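Grain mill for a small bakery, stone or hammer?

Posted in Small Food Business, Machines and Equipment

mulldale_loaves

Hello everyone, I hope this is the right board. I run a very small bakery from a converted outbuilding and for the last couple of years I've been buying in all my wholemeal and rye. The farm down the lane has offered me grain at a price I'd be daft to refuse, so I'm now looking at milling my own, and I've got myself in a muddle over which sort of machine to buy.

I've been offered a second-hand stone mill, a Calvo, for 900 pounds. The seller says it was serviced before it went into storage but hasn't any paperwork. The other choice is a new hammer mill from Aven, which costs a bit more but comes with a warranty and three screens. I'd be milling on Sunday afternoons for the week ahead, and I need 107 kilos or thereabouts in a good week. It has to run off an ordinary single-phase supply, as I can't face the bill for having the electrics changed.

Mostly I make bread, with a few oatcakes and biscuits. Does the type of mill make much difference to the loaf, and what should I look at when I go to see the used one? Thank you for any help, and sorry to go on!

branandgone

Get the stone one. Hammer mills are for pig feed. I've had stones for years and never looked back, and the bread smells lovely.

ryeandshine_urmont

Welcome, and please don't apologise, we've all been in that muddle! I'd be a bit kinder to hammer mills than the reply before mine. They're simple, they put up with grain that isn't perfectly clean, and changing a screen is a five-minute job. What they don't do so well is fine flour for bread. You tend to get a mixture of dust and sharp little bits of bran, and I found my wholemeal came out rather squat until I started sifting. For oatcakes and crackers I thought it was very good.

With a stone mill you can set the gap and get a softer, more even flour, but you do have to learn its ways. Feed it too fast and the flour comes out warm, and damp grain will glaze the stones (ask me how I know). I'd buy a cheap moisture meter before anything else, whichever way you go.

When you view the Calvo, take a few kilos of your own grain and ask to see it run. Listen for the stones touching when there's nothing in the hopper, and look at the faces for chips or a shiny band round the outside. Check the rating plate on the motor as well, to be certain it's single-phase, and ask what replacement stones cost and how long they take to arrive. Mine took three months, and I was back to buying bags the whole time.

Do try timing it too. If it manages 20 kilos an hour you'll be there all Sunday evening, so it's worth knowing before you hand over your money. Let us know how you get on, I'd love to hear!

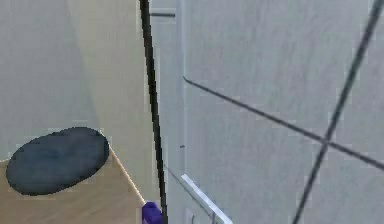
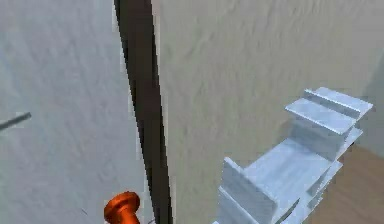

Urmont, April

Edited to add, now I'm home and have had a chance to look at my notes: I forgot to mention dust. Any mill will cover the room, so give it a space away from the ovens, with a door you can shut, and wear a proper mask when you're emptying the bin. Have a word with your insurer as well, as mine wanted to know I'd started milling on the premises.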